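Print this page | E-mail this page

SMALL PARTS STORAGE AND BENCH CHECK
Jalness Workshop, sorting tables, upstairs room
Completed in March. Comments by the inspector, ratings as on the standard sheet (OK / Fix / Not convinced).

1. Table surfaces flat and stable
OK. I leaned on each corner. The one nearest the door rocks if you mean it to, which I did. A folded card under a leg was offered as a repair. I don't accept folded card. Adjust the foot.

2. White work surface laid down before sorting starts
OK on the day. The claim is that small parts show up better on white and fewer end up on the carpet. I can believe the first half. For the second I asked to see the sweepings from the last month and was told they had been thrown out, so there is nothing to compare.

3. Work surface secured so it can't slide
Fix. I'm told it "never moves." I moved it with one finger. Tape the two near corners or use a mat with some grip.

4. Compartment boxes sound, no cracked walls or loose hinges
Mostly OK. The Tarby boxes are clear plastic and the hinges held up when I worked them back and forth. Two of the older ones in the cupboard have splits at the hinge and should go in the trash. They were still there on my second visit, with a note saying "spare." A split box isn't a spare.

5. Lids open fully and lie flat while in use
OK. A lid standing half open gets caught by a sleeve and the lot goes over. Staff say they always lay them right back. They did while I was watching, anyway.

6. Contents match the label
Not convinced. The inventory sheet lists 2663 parts across the room. I asked how that number was arrived at and got three different answers. One of them was "from the Bodetti order," which would be the number bought. Parts get used, dropped and taken home in pockets. Recount one drawer and see how far off it is before anyone quotes that figure again.

7. One kind of part per compartment
Fix. Drawer 172 had clips and washers mixed together. The explanation was that it's the drawer for things that don't have a drawer. Every workshop has one of these and they all fill up.

8. Wire and thin stock coiled or straightened, no loose ends sticking up
Not convinced. The sheet says "coiled and tied." Some of it is coiled. I saw very little that was tied. Loose ends poke fingers and also catch on the lid when it's closed, and then people force the lid (see item 4).

9. Sharp offcuts kept apart from stock
Fix. There is a labeled jar for offcuts. It was behind the kettle. Put it on the table where the cutting is done.

10. Sleeves and wrists
Comment only. The house rule says cuffs fastened and nothing loose at the wrist. I've read it three times and still can't tell whether a thin bracelet counts. Either write it in or drop the rule, as half a rule just starts arguments.

11. Cables clear of the walking route
OK at the tables. Not OK by the back wall, where an extension lead crosses the carpet with a rug over it. A rug over a lead is worse than the lead. Reroute along the baseboard.

12. Floor under and beside tables clear
OK. Gray carpet is a poor choice for a room full of small gray parts, and I said so last time. I was told tile would be considered. I'll believe in the tile when I stand on it.

13. Load on shelving
Not convinced. The plate on the tall rack gives 500 pounds. The plate is screwed to a rack that has been shortened and rebolted, so I don't think the number means much now. The Lâm rack beside it hasn't been altered and passes.

14. Lighting
OK by the windows, weak at the far table. One tube out.

Overall: pass with fixes. Items 3, 7, 9 and 11 to be done before the next visit. Items 6 and 13 need someone to show me something on paper. "It's always been fine" has been offered for both and I'm leaving it out of the record.

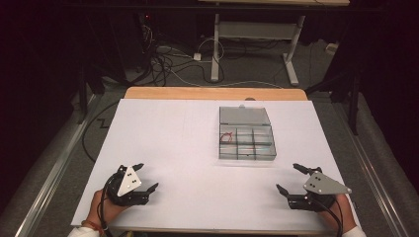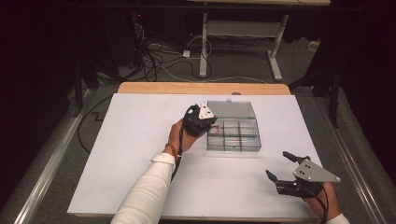 Clear compartment box on the white work surface, lid laid back.

Print this page | E-mail this page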